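Search this site
Type a word and press enter

Why do wires wear a coat?

Hi again! Last Wednesday I got a letter from a reader called Karthik Sarkar, who wanted to know why wires are covered in rubbery stuff. Good question, Karthik - I had to look up a few bits myself.

Let's start on the inside. If you could peek into a cable (please don't cut one open!), you'd find metal, and it's usually copper. Copper is great at letting electricity move along it. It bends easily too, so a cable can go around corners and under desks without snapping.

Lots of cables don't have one fat wire in the middle. They have a whole bunch of skinny ones twisted together, some as thin as a hair. Skinny wires bend much better than a fat one. Try it with spaghetti before it's cooked! One thin piece will curve a little, but a thick stick the same length won't budge. 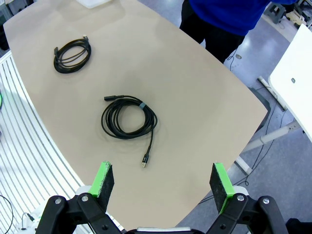 Now for the coat. Electricity can't easily get through plastic or rubber, and we call materials like that insulators. The coat keeps the electricity on its path, so it goes to your lamp and doesn't go into your fingers. If you ever see a cable with a split in its coat, leave it alone and tell a grown-up right away.

Before plastic came along, people wrapped wires in cotton or silk. My grandpa had a lamp like that in his house in Kullcombe, with a brown cloth cord, and I thought it was a shoelace for a giant.

Want something to do? Walk around one room at home and look for cords (just look, no pulling). Are they all the same thickness? I found 7 in my kitchen, and the toaster's was a lot fatter than the one for my phone. Toasters need more electricity, so they need thicker wires.

Next time: why magnets stick to the fridge!

Contact us | Copyright Dranora Kids' Pages | Back to top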